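**Call for participants: the Odgate breakfast study**

We're looking for people who eat breakfast, people who skip it, and people who mean to have it and end up with a biscuit in the car. If you live in or near Odgate and are over 18, we'd love to hear from you -- your ordinary mornings are just what we're after.

The study is run by Clirnance, a small research group interested in how neighbours shop, cook and share food. You'd keep a simple diary for three weeks in September, jotting down what you ate in the morning, who you ate it with and how you felt by lunchtime. Spelling doesn't matter, and neither does neatness (ours is dreadful). We'd also ask you to come along to two relaxed group chats at Thammasiri Hall, where the kettle is always on and there's plenty of parking behind the building.

You don't need to be a good cook or have any special interest in nutrition. Shift workers, new parents and retired folk are all very welcome, and so is anyone whose mornings follow no pattern whatsoever. Please do tell us if you need an interpreter or step-free seating, and we'll organise it gladly.
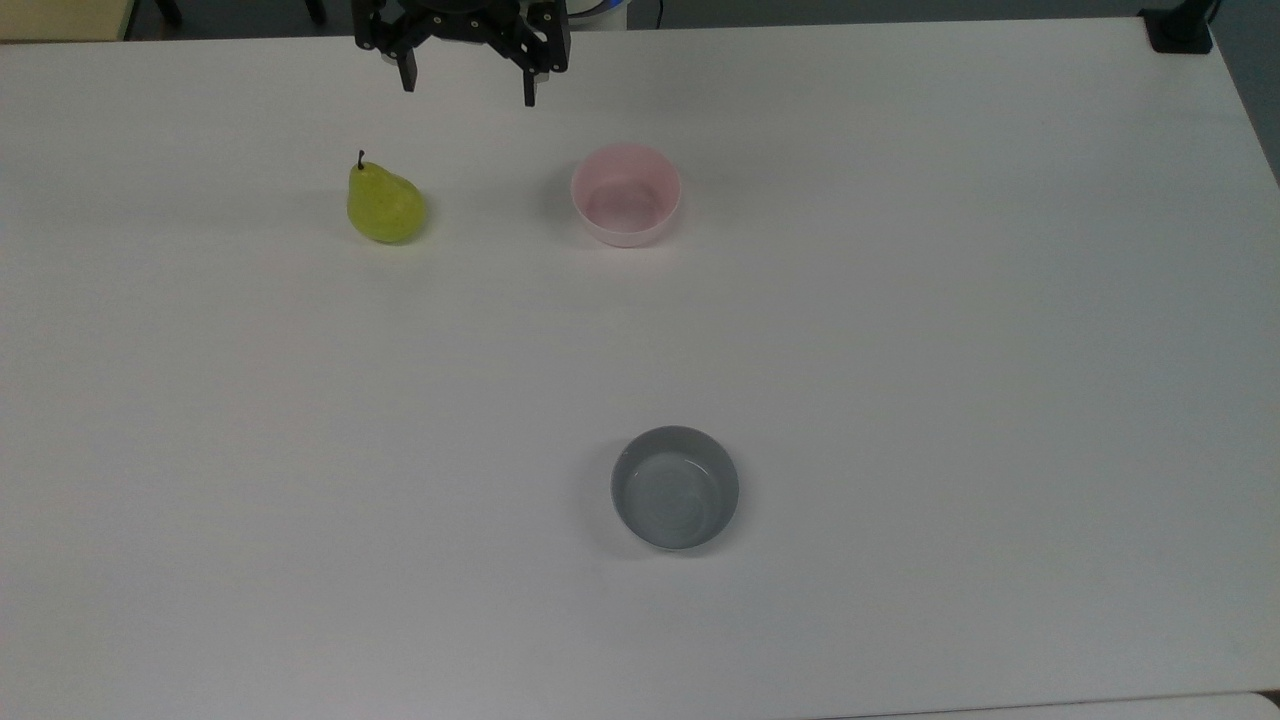
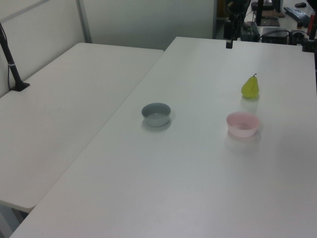

A green pear and two bowls, one pink and one gray.

**Can I take part if I'm away for a few days?**

Most absences are fine. Take the diary with you and fill it in wherever you happen to be.

Everyone who finishes the diary and comes to both chats receives a $400 grocery voucher, with our sincere thanks.

To put your name down, write a line or two about your usual morning to Fotis Vasilakis, Clirnance, PO Box 2218, Odgate. Leave a phone number and the best time to ring -- he's a patient man and will happily try again if you miss him.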